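Can any of these actually do chores yet? Setting the table, sorting bins, anything

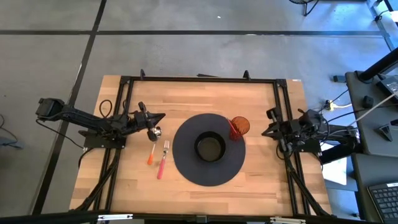 Re: Can any of these do chores yet?

tarun_s wrote:
Two arms, one place setting. Bowl on the mat, fork and spoon off to the left, third utensil in the cup. My kid does this in 12 seconds while complaining. So what's the holdup

birsen_e wrote:
Forks. Thin, shiny, flat on wood. Bowl has a rim to grab, a fork has nothing. We tried cutlery at Makris in June, 378 tries, dropped 140. Bowls were fine.

tarun_s wrote:
140 is terrible

birsen_e wrote:
It's better than half. Depends what you compare to

dev_bhatia wrote:
Disagree that its the grabbing. Grabbing is mostly solved if you pay for decent fingers. Problem is somebody moves the cup two inches and the whole thing falls over. On the shop floor you bolt everything down, at home you cant

neelamT wrote:
Shop floor isnt bolted down either, come see my packing bench on a Tuesday. Parts everywhere. We still do kitting by hand and I dont see that changing soon

dev_bhatia wrote:
ok fair, depends on the shop

anju.a wrote:
I'd take slow. If it sets the table in ten minutes while I'm in the shower, who cares. Unloading the dishwasher is the one I want tho

tarun_s wrote:
Slow and drops plates. no thanks

birsen_e wrote:
plastic plates :)

Related threads
Nido arm calibration drifts overnight
Folding towels, any luck?
Grurum gripper pads, where to buy
Cheap bin picking for a small shop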